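Kedwood Fruit Sorting Notes

README, second revision

What this is

A folder of 200 short written records of people putting fruit away in kitchens, with stills for some of them. Each record covers one go: fruit on a worktop, baskets or bowls to put it in, and a note of where everything ended up. The goes were done in two kitchens, which we call Wilemel and Pereyra after the streets they are on. The folder was put together for people who study ordinary tidying, and it has since been passed to people who want it for other things. I have tried to write this with both in mind, and I have tried not to sell it.

The earlier README called the set "a rich picture of everyday kitchen organisation". I have taken that out. It is a set of notes about fruit.

Who wrote it

The first version was written by Nélida Acuña, who designed the sheets and ran most of the Wilemel goes. I took over in April and have rewritten most of the text. Where we disagree I have tried to say so. She has read this and still thinks I am too hard on the Pereyra records.

What is in the folder

records.csv – one line per go
sheets/ – the written sheets, typed up as they stood, spelling included
stills/ – pictures, where there are any
basket_notes.txt – what we know about the baskets, which is not much
old/ – the first release, kept so that older work can be checked against it

The columns in records.csv

go_id: a plain running number. Gaps are goes that were thrown out before the first release. I do not have the reasons for all of them.

kitchen: wilemel or pereyra.

task: the wording given to the person. There are only three wordings: "put the fruit away", "put like with like" and "tidy the side". They are not spread evenly. Anyone comparing them should look at the spread first, as "tidy the side" was hardly used at Pereyra.

fruit: the kinds on the worktop or already in a container when the go began. Kinds only. The sheet had no box for how many, and I have not tried to work it out afterwards.

container: basket, bowl, tray or other. "Basket" covers anything woven, whatever its size or depth.

rule_guess: what the sheet writer thought the person was going by. Please read the section on this before using it.

ended: sorted, part sorted, mixed or unclear.

remarks: free text. Often the most useful column, and sometimes blank for pages.

On the word "sorted"

This is the part I trust least. A go was marked sorted if every container held one kind of fruit at the end. That sounds firm enough until you read the sheets. Some people put apples in one basket and everything else in the other, and one writer marked that as sorted and another marked it as mixed. Both can be defended. I went back through every go marked sorted and changed 41 of them to part sorted, which brings the set into line with the definition on the sheet. The old values are in the old/ folder and I would not lean on them.

There is also the matter of where a worktop stops. A lemon left beside the kettle was counted as put away in at least one Pereyra sheet, on the grounds that the household always keeps a lemon there. I have marked that go unclear. It is a reasonable place for a lemon, but the sheet was asking about baskets.

On rule_guess

The writers were asked to put down, in a few words, what the person seemed to be going by: kind, colour, size, ripeness, "no rule", and so on. I would leave this column alone. Apples and bananas differ in kind, colour and shape all at once, so a person sorting by any of the three makes the same two piles. Nélida's view is that the writers were in the room and picked up things the sheet could not hold, such as muttering. My view is that the muttering should have been written down.

Green apples might have helped to pull colour apart from kind. They turn up in a few Wilemel goes and then stop. The remarks do not say why.

Ripeness is worse still. Several writers put "ripe" or "unripe" against bananas on looks alone. A banana can look ready and be hard as a peg, and some of the fruit in both kitchens may well have been display fruit, which never ripens at all. We did not record which pieces were real. If your work depends on weight, bruising, smell or softness, this is the wrong folder.

The containers

Most goes used baskets. The wide shallow sort makes life easy, as you can see at a glance what is in there and drop another piece in without moving anything. A deep bowl hides its bottom layer, and a fair number of the "mixed" endings in bowls were only found when someone emptied them. I suspect others were never found. So there is a lean in the results that has nothing to do with how tidy anyone is: shallow baskets get checked properly and deep bowls do not.

basket_notes.txt gives rough shapes and a nickname for each container. The supplier, Endard, is named in the first README, but I could not match any of the present baskets to a receipt, so I have dropped the name from the container column.

Starting layouts

Goes did not all start from a bare pair of baskets. In many, the baskets were already part filled, with a piece or two of fruit left out on the worktop beside them. That makes for a much easier job. With one kind already in each basket, the rule has been handed over before the person has picked anything up, and finishing it says little about how they would have set things out themselves.

The layout is not coded in records.csv. It should be. For goes with a still you can usually make it out by looking, bearing in mind that a still shows one moment and the moment was not always the start.
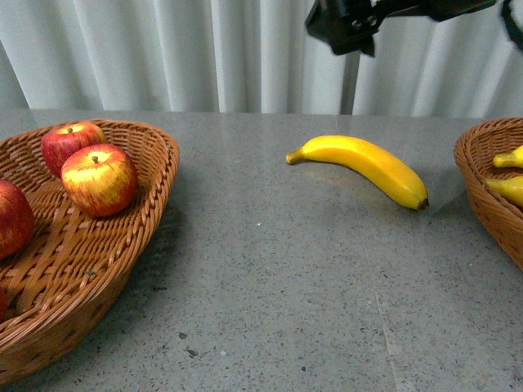
I would treat any layout of apples in one basket and bananas in another, with a single banana lying out on the stone between them, as a leading question. Nearly anyone will reach for the same answer. When we talk about how often people "sorted by kind", a good share of that figure is made up of goes where there was hardly another sensible thing to do, and the first release did not separate those out. If you want to know what people do with fruit when left to it, start with the goes whose remarks mention an empty basket, and expect a much smaller pile to work from.

The stills

They were not taken to a plan. Baskets run out of the picture on one side or the other, and fruit near the rim can be hidden. Please do not use them for counting. Where a still and a sheet seem to differ, I have left both alone and put "see still" in remarks.

Colour should not be taken too seriously either. Polished stone throws light back on to whatever is lying on it, and a yellow banana can look a shade greener or paler than it would on a cloth.

What you might use it for

Looking at how people word small household jobs. The typed sheets are good for this, and I wish there were more of them.

Checking whether your own idea of "tidy" survives contact with other people's. Mine did not.

Trying out a coding scheme of your own before you spend money on something bigger.

What I would not use it for

Claims about households in general. Two kitchens is two kitchens.

Claims about speed. Start times were written down on the Wilemel sheets and mostly forgotten at Pereyra, and the end times look rounded to me.

Anything about diet. Fruit was bought for the goes and says nothing about what anyone eats.

Known faults

Some Pereyra goes run one Thursday were typed up twice. I have removed the copies I could be sure of. Two pairs remain that may be copies or may be the same person doing the same thing again.

"Tangerine", "satsuma" and "small orange" are used as though they were the same. They are left as written.

The "other" containers include a colander and a baking tin. I have kept them in, though I am not sure anyone keeps fruit in a baking tin unless they are told to put it somewhere and it is the nearest thing.

A second reader went over 100 of the records and agreed with the ended column in most of them. I have no proper agreement figure to give, as the second reader had already seen the first reader's marks.

Changes since the first release

Sorted and part sorted brought into line, as above. Container supplier dropped. Duplicate goes removed where certain. The remarks column is no longer trimmed, so long remarks now come through whole – check that your spreadsheet copes with line breaks.

Still to do

Code the starting layouts. Go back over the deep bowls. Ask Nélida about the green apples.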